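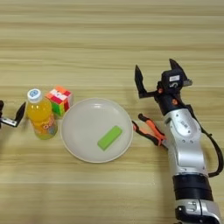
Figure 1. Orange juice in a plastic bottle.

Beverage Processing, Unit 4: Color, Cloud and Closure in Bottled Orange Juice

Read before the September lab session. Section numbers match the workbook.

4.1 Starting material

All worked problems in this unit use a single-strength juice at 12 degrees Brix, drawn from a 3000 liter blend tank. Brix is read by refractometer at a fixed temperature, or corrected to it. Acid is titrated and reported as citric. The Brix-to-acid ratio is calculated from these two readings and is a better guide to perceived sweetness than Brix alone. Two lots with the same Brix can taste clearly different if their acid differs.

Pulp is measured separately, by centrifuging a sample and reading the volume of the solids. Do not estimate it by eye. Fine suspended material scatters light and makes a juice look thicker than it is.

4.2 Cloud

Cloud is the stable suspension of fine particles: pectin, protein, lipid and fragments of cell wall. Coarse pulp settles under its own weight and goes back into suspension on shaking. Cloud loss is a different defect. The enzyme pectin methylesterase removes methyl groups from pectin, the modified pectin binds with calcium, and the resulting aggregates fall out and leave a clear upper layer.

The enzyme tolerates more heat than most of the spoilage organisms found in juice at this pH. Heat treatment is therefore set by enzyme inactivation in most orange juice plants. A treatment that meets the microbial target alone can still give a product that clarifies in storage. In the Dunstead case study, the plant passed every plate count and lost the batch anyway.

4.3 Color

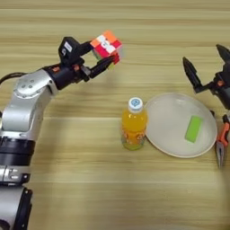
Orange juice color comes mainly from carotenoids held in the suspended particles, so any change in particle size or cloud also shifts the color reading. Visual grading is done against reference standards under a specified light source, with a neutral background. Background matters more than students expect. Compare the orange of the juice in Figure 2 first with the white plate, then with the pale tabletop, then with the orange pliers handles: the eye judges the same bottle differently beside each one. For this reason the grading booth is painted a flat neutral gray and cleared of colored items. Graders also rest their eyes between samples, and the order of samples is randomized for each grader.

Instrument readings are taken in a glass cell with a fixed path length. Readings taken through a plastic bottle wall cannot be compared with cell readings. Curvature, wall thickness and surface reflection all contribute error, and the error changes from bottle to bottle. Record L*, a* and b* for each sample. Report hue angle only when asked.

Browning in storage shows up as a drop in L*. Its main sources in juice are ascorbic acid breakdown and, to a smaller degree, reactions between sugars and amino acids. Both run faster at higher storage temperature.

4.4 Oxygen and the closure

Oxygen reaches the juice by three routes: dissolved at filling, trapped in the headspace, and passing through the package during storage. Deaeration deals with the first. Nitrogen dosing or a controlled fill height deals with the second. The third depends on the wall material, the wall area per unit volume, and the closure.

Small bottles have more wall area for each unit of juice. A 300 mL bottle will lose ascorbic acid faster than a large one made of the same material at the same wall thickness. Shelf life figures must not be carried over from one pack size to another.

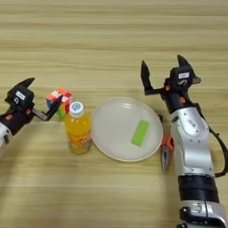

Figure 3. Juice bottle with white screw cap; puzzle cube behind.

Screw closures are checked for application torque, removal torque and seal integrity. Removal torque falls in the hours after capping as the thread and liner relax, so the time between capping and testing must be written on the sheet. The Gerkitz tester in the pilot hall reads peak torque only. The Jalik unit logs the full curve and is preferred for the second exercise.

4.5 Problems

The Kołodziej line fills at 3000 liters per hour from the tank in 4.1. Find the time to empty a full tank and the number of 300 mL bottles filled, neglecting losses. Then repeat with a line stop of your own choosing, and state what happens to the juice held in the heat exchanger.

Explain why a juice with no detectable microbial growth may still show a clear upper layer.

List the data needed to predict oxygen entry for a new bottle size. Give units.

Bring a calculator and closed shoes. Refractometers are issued at the door.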